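Gellholm hand-held gripper kit: first month of household recording

Gellholm has opened orders for the second version of its hand-held gripper, a two-fingered tool that an operator carries through ordinary household tasks while a camera on the tool records the work. The recordings are used to train arm policies, and the kit is sold with a matching pair of fingers for a fixed arm. Ruddock, which supplies recorded demonstrations to several robotics teams, has had the kit on loan since January and has now passed us its notes.

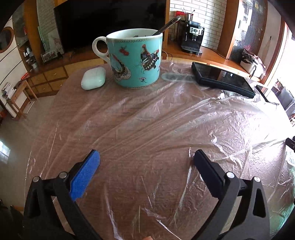

GRIKEDBRIDGE, January - The loan kit arrived in one case: the gripper, two sets of finger pads, a charger, a calibration card and a printed manual. Assembly took one person less than an hour. Han-gyeol Moon, who ran the recording sessions for Ruddock, worked in a furnished flat and left the furniture and belongings where they were. The sessions covered table clearing, mug handling and putting rubbish in a bin.

The fingers are flat black linkages joined by round silver pins, each carrying a ribbed pad on its inner face. Gellholm quotes a life of 2,000 closing cycles for a set of pads under normal use. Ruddock changed its first set well before that, after the ribs on one pad began to round off at the tip. The change needs a small hex key, which is supplied, and the width calibration has to be run again afterwards. The manual mentions the second step only in an appendix.

Ruddock recorded 1,222 demonstrations with the loan unit, of which about 600 were table tasks. Moon's team rejected a share of the table recordings for poor tracking. Most of the rejects came from one table covered in clear plastic sheet, where glare from the window and the creases in the plastic gave the tracking software few stable points to follow. The furniture and brickwork behind the table helped when they stayed in view. Tilting the tool steeply towards the tabletop took them out of view, and the track then drifted. Gellholm's advice is to begin each recording with a slow sweep of the room, and Ruddock found that this reduced the drift without removing it.

Mugs were handled in two ways, by the handle and across the rim. The rim grasp was more repeatable. A spoon left standing in the mug was a nuisance for the software, as its bright metal was sometimes taken for a fixed point, and the operators were told to approach from the side away from it. Phones lying flat on a table could not be picked up reliably with the standard pads. A thinner fingertip is listed in the catalogue as an extra, but it was not part of the loan and we have not seen it used.

Soft items gave the best results. Paper and thin plastic fold into the ribs of the pads and stay there at a low closing force, and the operators needed very little practice. Release is slower than with rigid objects, and the manual suggests holding the fingers fully open for a moment before drawing back. Recordings that ended too early had to be trimmed by hand or thrown away.

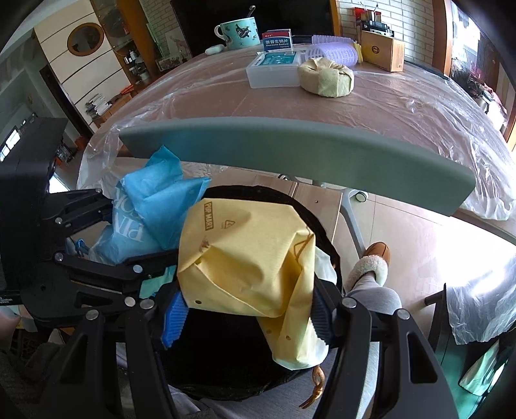
Crumpled paper bag held over a lined bin, gripper kit, Grikedbridge.

Eun-seong Joo, product lead for the kit at Gellholm, told us that the recording software will be updated to warn the operator when the fingers are still closing or opening as a recording stops. The same update changes the way exposure is set near windows. Both points were raised by Ruddock. Joo gave no release date, but said that existing owners would not be charged.

The weight of the tool remains a complaint. Ruddock's operators worked in blocks of 10 minutes with a rest between them, and wrist strain was noted in the longer sessions even so. The balance point is forward of the grip, and it moves further forward when something is held. Gellholm sells a forearm brace made by Enard, which moves part of the load off the wrist but makes it awkward to reach down into a bin or under a chair. Moon's team used it for table work and took it off for everything else.

Files are written in an open format and can be read without Gellholm's own viewer. The viewer is included in the price for the first year. Spare pads are sold in pairs, and the arm-mounted fingers can be ordered separately by customers who already own the first version of the tool. Orders for the second version are being taken by Gellholm's sales desk, and loan units can be requested from the same address. Ruddock is keeping its unit for a further round of recordings in kitchens.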